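1/ I have kept an evening review for 132 days now. Same notebook, same chair, 15 minutes. Putting down what I do and what I changed, in case someone wants to start one.

2/ The idea is old. Seneca describes going back over his day at night, after the lamp is out. He hides nothing from himself and then he lets it go. I skipped the second part for a long time.

3/ My first try was in October. I used the Pelurgate worksheet, which has 32 prompts per night. I filled in every one for nine nights and then quit. Too much writing, and by the end I was answering to get to the bottom of the page.

4/ I cut it down to 3 questions. What did I do badly? What did I do well? What did I leave undone? They are close to the old Pythagorean lines that Epictetus quotes, so I take no credit.

5/ Questions I get about this: do I write in full sentences? No. Most nights are a few words each. "Short with the clerk." "Called back." "Taxes."
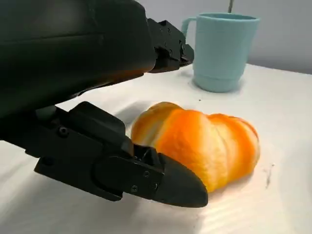
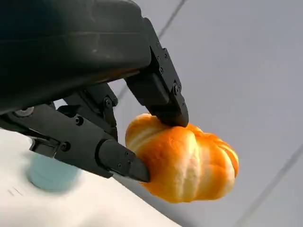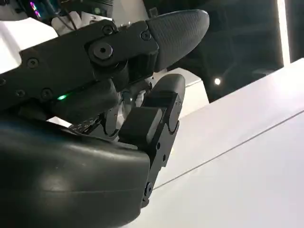

6/ Mistakes I made, part one. I used the first question to beat myself up. A page of insults is useless the next morning. Now I write the act and leave out the adjectives. "Interrupted twice at lunch" gives me something to work on. "I'm rude" doesn't.

7/ Part two. I listed things that weren't up to me. Rain, a late train, somebody else's mood. If it wasn't my choice, it stays off the page. What I did about it can go on.

8/ Part three. I did it in bed on my phone. I had it in Plurex for most of a month and kept ending up in my mail. Paper fixed that. Any cheap notebook works.

9/ On time of day: 9:30 pm for me. Later than that and I'm too tired to be fair. If I miss it, I don't make it up in the morning. The next entry is just the next entry.

10/ Every second week I read back over the entries. The same four or five faults come up again and again. That was discouraging at first. Now I pick one and carry it as the morning thought for the next stretch. At the moment it is complaining.

11/ Has it made me calmer? A little. I still lose my temper in traffic. The difference is that I notice it the same day, and some days I notice it while it is happening.

12/ Reading, if you want it. Seneca, On Anger, book 3, near the end, for the review itself. Epictetus, Discourses 3.10, for the verses. Marcus is good for mornings but he doesn't lay out a method.

13/ The Waweru reading group is doing On Anger next, one chapter at a time. You don't need to have read the first two books to join in.

14/ Someone asked about the Cirnard cards. I have the deck and use it for mornings only. For evenings I found that drawing a random topic pulled me away from what happened that day.

15/ I'll post again when the notebook is full. There are 32 blank pages left.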